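À propos des éditions Vulline

Vulline publie du roman noir traduit. Du polonais surtout, de l'espagnol quand Olvera nous en envoie, et une fois du hongrois, sur un malentendu qui s'est bien vendu. Quatre titres par an, pas un de plus : au cinquième, l'imprimeur veut être payé.

La maison est née d'une colère de lecteur. Wojciech Sadowski, alors correcteur pour une revue de droit maritime, avait acheté en gare un polar de Łódź dont la traduction faisait mourir le même commissaire à deux reprises, chapitres 9 et 26. Il a écrit à l'éditeur. L'éditeur lui a répondu qu'il était libre de faire mieux. La lettre est encadrée dans le couloir, à côté du compteur électrique.

Notre premier livre, Le Passeur de Dellden, est sorti un mois d'octobre, en même temps que tous les prix littéraires et une grève des transporteurs. Il faisait 266 pages et nous en avions tiré 2 845 exemplaires, chiffre bizarre qui correspond au papier que l'imprimeur avait en stock. Il en reste deux cartons. Si vous y tenez, écrivez-nous, le port est offert et la dédicace aussi — l'auteur signe volontiers, mais illisiblement.

Ce que nous cherchons

Des enquêtes où il pleut pour une raison. Des policiers qui font des courses, ont mal au dos et se trompent. Nous lisons volontiers les histoires de province, les affaires mal classées, les coupables sympathiques. Nous lisons moins volontiers les tueurs qui citent Dante, et plus du tout ceux qui laissent des énigmes en latin.

Les traducteurs ont leur nom sur la couverture, dans le même corps que celui de l'auteur. Cela nous a valu une remarque d'un graphiste, qui depuis travaille ailleurs. 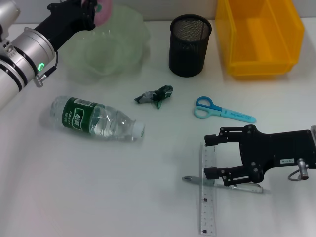
Crédit photo : Fukoser / DR

Envoyer un manuscrit

Par la poste ou par courriel, en français ou dans une langue que l'un de nous sait lire (polonais, espagnol, allemand en cas d'urgence). Joignez un résumé d'une page qui donne le nom du coupable. Beaucoup d'auteurs s'y refusent, par goût du suspense ; nous leur répondons en dernier.

Comptez cinq mois. Passé ce délai, une relance polie est bienvenue, une relance en alexandrins aussi, nous en avons reçu une et le livre n'était pas mal.

Libraires

La diffusion est assurée par Olvera, les retours également, avec une efficacité que nous aimerions parfois moins grande. Pour une rencontre en librairie, écrivez directement à Wojciech. Il se déplace en train, dort où l'on veut et apporte la vodka.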